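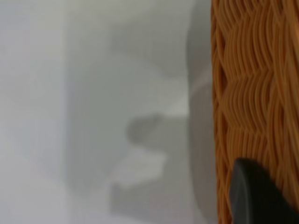 Skamia is recruiting participants for a study of hand strain among basket weavers and other people who work with natural fibers. The study records grip force, wrist angle and rest periods during normal work. Participants work on their own pieces in their usual technique. Tightly packed weaves are of particular interest, especially those in which bundles of thin strands run in zigzag bands, one above the other, as on the orange-brown basket shown. Plain weave, twining and coiling are also accepted.

Places available: 46

Who can take part
Applicants must be 18 or older and have at least two years of regular weaving experience, paid or unpaid. Left-handed weavers are encouraged to apply. People who have had hand or wrist surgery in the past 7 months cannot be included. Arthritis does not exclude an applicant but must be reported on the form.

What is involved
Each participant attends 2 sessions at the Kandau workshop. A session lasts three hours, including setup and a 20-minute break. Thin sensors are taped to the back of the hand and the forearm. Participants complete a short questionnaire before and after each session and keep a work diary between the two. Bring your own tools and material. Soaking tubs and work benches are provided.

Payment
Participants receive $137 per completed session, paid by bank transfer. Travel is reimbursed against receipts. Finished work remains the property of the maker.

Data
Recordings are stored under a participant number. Names and contact details are kept separately and deleted when the study closes.

How to apply
Request the form from Philomena Daly, study coordinator, at the Skamia front desk. Completed forms must be received by the end of June. Questions about the sensors or skin reactions to tape should be addressed to Eamon Costello, measurement lead. Sessions start at 9:30 a.m. and 1:30 p.m.; state your preference on the form.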